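搬家第三周，说说我那些舍不得扔的纸

搬到新住处已经第三周了，客厅总算能从门口一路走到窗边，中间不用跨过任何东西。朋友们都问我搬家最累的是什么，我想来想去，居然是纸。衣服可以卷，锅碗可以套，书虽然重，好歹方方正正，码进箱子里就安静了。只有纸，信、菜谱、车票、说明书、孩子小时候在餐巾背面画的小马，大大小小，有的卷边有的发脆，每一张拿起来都要看两眼，看两眼就是十分钟，一个下午就这么没了。

这批纸里年头最久的，是我在布加勒斯特读书那几年留下的。那时候我租的是Floarea Jitaru太太家朝北的小房间，冬天冷得要穿着大衣写作业，可是她家厨房永远是暖的。她不大会说英语，我的罗马尼亚语又只够买面包，我们俩就靠纸条过日子。她在冰箱上给我留条：汤在锅里；明天停水；你妈妈来过电话。我也歪歪扭扭地回她。后来我走的时候，她把这些条子用一根红毛线扎起来塞给我，说你带回去练习语法吧！我哪里是拿来练语法的，二十来年搬了好几次家，那根红毛线都换成蓝的了，条子一张没少。

这次整理，本来打算快刀斩乱麻。我先生的意见很简单：三年没看过的都不要。我说那你的毕业证也三年没看了。他就去阳台浇花了。

不过话说回来，这次我确实下了决心要有个章法，不能再是鞋盒套鞋盒。二月份的时候（那会儿还没找到房子，只是心里已经开始慌了），我在网上跟Irina Munteanu聊过好几个晚上。她是我当年的同学，后来一直做旧书修补，我一说家里的纸，她就急了，问我有没有用胶带粘过。我说粘过，她半天没有回话，过了一会儿发来一大段，大意是以后谁再用透明胶带粘信，她就坐飞机过来没收。

她教了我不少，我拣自己真正用上的写一写，万一你家里也有这么一堆呢。

先分，别先读

头一条最难。Irina说，分的时候只看种类，不许读内容，读是奖励，要放在后面。信归信，票归票，带字的照片归照片。我第一天就犯规了，翻到外婆写给我的一封信，里头教我怎么腌雪里蕻，写到一半忽然说隔壁人家的猫生了，一窝都是花的，然后再也没有回到雪里蕻上来。我坐在地板上笑，笑完眼睛又有点酸，腿也麻了，那天什么都没分成。

第二天学乖了，开着收音机分，耳朵有事做，眼睛就没那么馋。最后数下来，单是信件和明信片就有631件。我自己都吓了一跳。我一直以为自己是个不爱写信的人，看来是别人爱给我写。

把金属请出去

回形针、订书钉、大头针，统统要拿掉。早些年的订书钉锈得厉害，在纸上留下两个褐色的小点，像被什么小虫子咬过。拿的时候不要硬拔，从背面把两只脚轻轻撬平，再从正面提起来。我用的是一把旧的黄油刀，刀口钝，正好。橡皮筋也要请出去，放久了会化在纸上，黏黏的一道，怎么都擦不干净。我大学的成绩单就是这么毁掉的，成绩本来也不怎么样，也就算了。

取下来的钉子我攒在一个果酱瓶里，先生问我留着这个干什么，我一时也答不上来。

要不要抄一份

有些信，墨水已经淡得只剩影子了，尤其是外婆那几封，她用的是蓝黑墨水，纸又薄，对着光正反两面的字叠在一起。我的做法是先拍照，再动手抄。拍照是为了以防万一，抄是为了自己。抄的时候你会跟着那个人的语气走，她哪里停下来想了想，哪里写急了漏掉一个字，你都会碰到。一天抄一封，晚饭后抄，抄完泡一壶茶。到今天抄了6封，慢是慢，可是我不想快。

表姐说现在有软件可以认字，手写的也认，几秒钟就好了。她还真帮我试了一封，外婆的"雪里蕻"认成了"雪里红"，倒也不算错，我们那边两种都有人写，可外婆一辈子写的都是那个难写的字，我就还是自己抄吧。

盒子，以及盒子放哪儿

分好了就得有地方住。我看了一圈店，最后定下来信件用无酸纸盒，Tamon那一种，灰色的，盖子有点紧，头几次开要用点力气，用一阵子就顺了。票根和小东西另外装，我偏爱透明的盒子，不用打开就知道里面是什么，省得我为了找一张车票又把全家的历史翻一遍。不过透明的要避光，放柜子里，别图好看摆在窗台上。
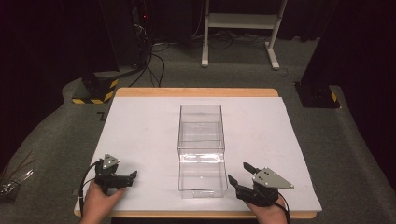 票根这一类

票根是先生最看不上的，也是我最不肯让步的。电影票、火车票、博物馆的门票，有一张长途车票上印的座位号是3038，一辆车上怎么可能有那么多座位，我们当时在车站研究了半天，司机挥挥手说随便坐。要是没有这张票，这件事我早就忘了。

热敏纸的票子最让人伤心，字是会自己跑掉的。我有好几张已经全白了，完全不知道是哪里的，捏在手里就是一张滑溜溜的小纸片。Irina说白了就放手吧，救不回来的，新的要赶紧复印。我听了一半，复印了，白的也没扔。

说完了纸，还剩下说明书

电饭锅的说明书，电扇的说明书，一台早就送人的缝纫机的说明书，还有一本Ullico台灯的，四种语言，没有一种是我看得懂的。这一堆我倒是狠得下心，一个晚上就清完了，装了满满4袋。先生提着下楼的时候脚步轻快得很，我在楼上喊他慢点，他大概以为我要反悔，走得更快了。

缝纫机那本我后来又下去捡回来了。封底有我妈妈写的字，是一串尺寸，肩宽、袖长、裤长，没有写是谁的。我猜是我，八九岁的样子。裤长后面她打了个括号，写着：再放两指，长得快。

下个星期打算弄照片，那又是另外一个深坑，想想就头疼。你们家里的老照片是怎么放的？插相册还是装盒子？相册那种带黏胶的内页能不能用，我问了Irina，她还没有回我，估计又在生气。有经验的朋友请在下面留言教教我，我每条都会看的，回得慢一点请别见怪，家里的网还没有完全弄好，在厨房靠冰箱的那一角信号最好，我现在就是站在那儿打的这些字。

2019年7月24日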